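The demo worked, which Chutima Chantharasri says is the part she trusts least.

She spent five years writing motion planners for factory arms before she joined Grollier, a small firm that tests other people's robot software for buyers who can't test it themselves. When we spoke on a Thursday she had just finished with Callimia, a grasp planning package whose makers, Trerance, describe it as ready for the home.

"Ready for which home?" she said. "I asked them. They sent me a list of tables."

Callimia learns from people. Someone holds a gripper in one hand, picks things up and puts them down, and the software works out from the camera view where the fingers should go next. Chantharasri has no quarrel with that. Her quarrel is with the number at the top of the report. Trerance trained on 2149 recordings and quotes the total in every meeting she has sat through.

"I went through the logs and 62 of them had any thin object in them," she said. "Rings, loops, flat stuff. The rest is cups and blocks. So what does the big number tell me? It tells me it's good at cups."

Thin things on a bare table are where she starts with any grasp planner. A planner that aims a little high closes on air. One that aims a little low drives its fingertips into the wood, and a controller without decent force limits will keep pushing.

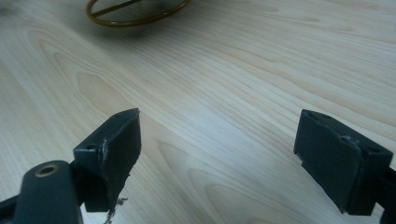
Perception is the other half of her complaint. Strong wood grain is full of curves and edges, she said, and a model that has seen mostly plain backgrounds can take one of those curves for the rim of something. In her trials Callimia offered a confident grasp on bare table 11 times. Its score for those grasps was no lower than for the real ones.

"That bothers me more than the misses. I can work with a system that misses. I can't work with a score that means nothing, and the planner downstream believes it."

Then there are the fingers. The software assumes pads with clean faces and a known shape. Pads chip and fray with use, and nothing in Callimia's settings lets an operator say so. She asked for a wear setting. Trerance told her the model would learn to cope.

"From what?" she said. "Show me the recordings."

I put the same points to Arancibia, the integrator that hired Grollier for the review. Their reply was short: they still plan to go ahead, on a smaller site, with the confidence score switched off. Chantharasri thought that was fair, though she wants the 16 failed trials she picked out to be rerun after every update, and so far she has no promise of it.

Would she buy it herself?

"For cups, maybe. Ask me again when they've sent the new logs."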